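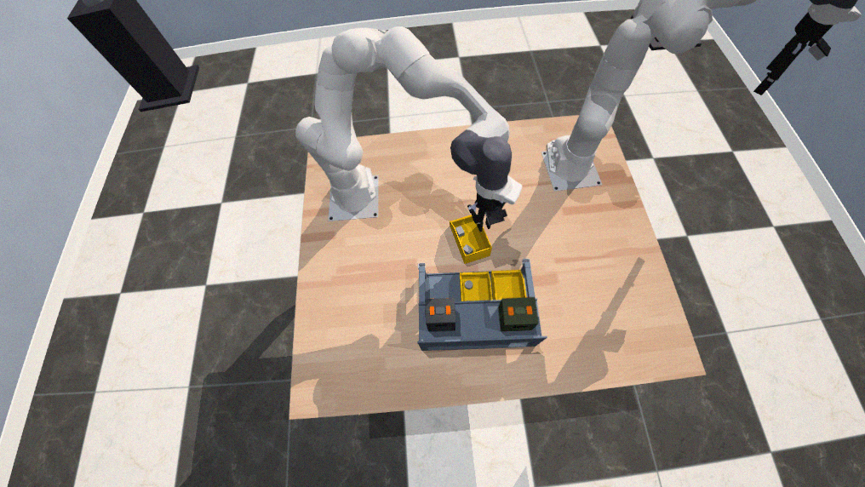 Who signs the title first when a car is sold privately?

The seller signs first, in the seller's section on the back of the title, and the buyer signs after the odometer reading and sale price have been filled in.

Search this site Enter keyword Go

How to Transfer a Car Title After a Private Sale in Dabbas County

By Leen Mansour
9 January 2020

I love title transfers. There, I've said it! I worked the front counter at the Vasten office before I moved over to writing these guides, and I still get a little thrill when somebody walks up with a clean title, a matching bill of sale and a pen that works. You can be that person. Buying a car from a neighbor is one of the great ways to get a good car, and the paperwork is much friendlier than its reputation.

This guide covers cars and light trucks already titled in the county's records and sold by one private owner to another. Boats, trailers and inherited vehicles have their own pages.

What to gather

Get these together before you meet the seller, or agree on who is bringing what:

The original paper title. A photocopy won't be accepted, even a beautiful color one.
A bill of sale with both names, the price, the date and the vehicle identification number.
Your driver's license.
Proof of insurance in your name, covering the car you are buying.
A lien release, if the title shows a lender.

The lien release is the one people miss. Look at the front of the title for a section marked "lienholder." If a bank or credit union is named there, the loan may have been paid off ages ago and the name will still be printed on the paper. The seller has to get a release letter from that lender. Ask about this when you first call about the car! It saves so much standing around in a parking lot later.

Step 1: Match the numbers

Take the title out to the car. Read the VIN through the windshield on the driver's side and compare it with the title, character by character. Then check the sticker inside the driver's door. I like to have one person read out loud while the other follows along on the paper. My colleague Ayman Ghanem once helped a buyer who had been handed the title to the seller's other Erka sedan, same color and same model year, and the mix-up was only caught at our counter. Both cars belonged to the seller, so it was sorted out by closing time, but it meant a second drive across the county for everyone.

If any character is different, stop and don't sign anything. The seller needs to request a correction first.

Step 2: Fill in the back of the title

Use black or blue ink and print. Write the odometer reading with no tenths, then the sale date, then the price. The price on the title and the price on the bill of sale have to agree.

If the title lists two owners, look at the little word between their names. "And" means both of them sign. "Or" means either one can. That tiny word causes more return trips than anything else on the form, so please go and look at it now if you're the one selling.

Please don't cross anything out, and keep the correction fluid in the drawer. An altered title is void and the seller will have to order a duplicate. Practice on the bill of sale first if your hands are shaky. Plenty of people do, and it's a great idea.

Step 3: Start the transfer in Flivisora

Flivisora is the online records account that the county rolled out last April, and I'm a huge fan. You still have to hand in the paper title in person, but you can type in everything else from your kitchen and the clerk will have it up on the screen when you arrive.

Sign in, choose "Vehicles," then "I bought a vehicle." Enter the VIN and wait for the make and model to appear. If they don't, check that you haven't typed the letter O where a zero belongs (VINs never use the letters I, O or Q, so it's always a zero). Add the price, the date and the seller's name as printed on the title. Upload your insurance card. At the end you'll get a transfer number. Write it down or print the page.

Yara Sayegh on our help line tells me the upload step is where most callers get stuck, and the usual trouble is a file that's too large. Saving the card as a PDF from your insurer's website works much better than a phone photo.
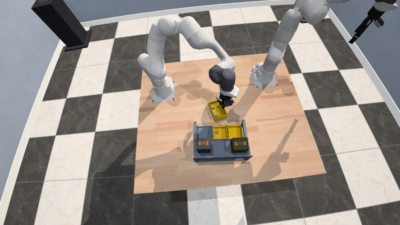 Can I drive the car home before the transfer is finished?

Only with a temporary permit or a valid plate that the county lets you move to the new car, and with insurance already in force. Apply for the temporary permit in Flivisora under "Permits" and print it before you pick the car up.

Step 4: Visit the counter

Bring the whole folder and your transfer number. With the online part done, you can use the short line at Vasten, which runs from windows 2 through 4. Everyone else waits in the general line. The clerk checks the signatures, takes the old title, collects tax and the title fee, and hands you a receipt along with your registration.

Look over the registration before you leave the window. Name, address, VIN. A typo fixed on the spot takes a moment, and a typo found in your mailbox takes a form.

The new title comes by mail. If it hasn't turned up after three weeks, call the help line with your receipt in hand.

Step 5: If you are the seller

Your part isn't over once the money changes hands. Take off your plates, unless the buyer is an immediate family member and you've filed the family form. Then sign in to Flivisora and choose "I sold a vehicle." It's a lovely short form! Filing it puts the sale date on record, so parking tickets and tolls after that date go to the right person. Keep your copy of the bill of sale.

Suha Shboul wrote in to ask whether a seller can file this without knowing the buyer's license number. Yes, leave that box blank. Name and address are enough.

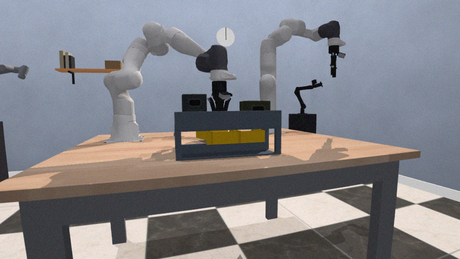
Two white robot arms on a workbench with a light wooden top.

Lost the title?

Order a duplicate before you advertise the car. The request is under "Documents" in Flivisora, and every owner named on the record has to approve it from their own account. Najwa Azar at the Vasten counter can also take the request on paper if one of the owners doesn't use a computer. Both owners should come in together with their licenses for that.

Related forms: bill of sale, lien release letter, family plate transfer, duplicate title request.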